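Clearing the table: can any of them do it yet?
Home Automation board, 1,846 views, 14 replies

fenland_kettle
My mum can't grip much these days and keeps asking whether a machine could clear up after tea. I've read the Brasley brochure twice and can't tell what it does without someone steering it. Has anyone used one for real chores?

oddsocket
We've had a Brinkmann arm at work since August. It loads trays of the same part all shift and does it well. Give it a mixed tray and it stops. I wouldn't put one in a kitchen.

tallis_b
Bit harsh. Fruit is where I'd start. Two different hands here, a pear on the plate and grapes next to it:
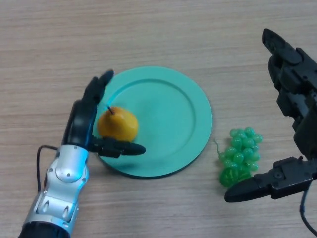 Reply 4
oddsocket
A pear is easy, it's one lump. Grapes are another matter. Squeeze too hard and you've got juice, too soft and the bunch slides out. Show me a full bunch going into a bowl over 391 times running and I'll come round.

Reply 5
marrowfat
You don't need 391 for one person's tea. If it managed the plate and I picked up the odd grape, I'd call that useful. The long thumb on the left one looks right for a pear, to my eye.

Reply 6
fenland_kettle
Thanks both. She'd want it to wash the plate too. Has anyone asked Esari about hire? Rekthorpe quoted me 431 a month and wouldn't say if that covers repairs.

Reply 7
oddsocket
Get that in writing before you sign.

431 shares | 14 comments
Contact the moderators | Back to top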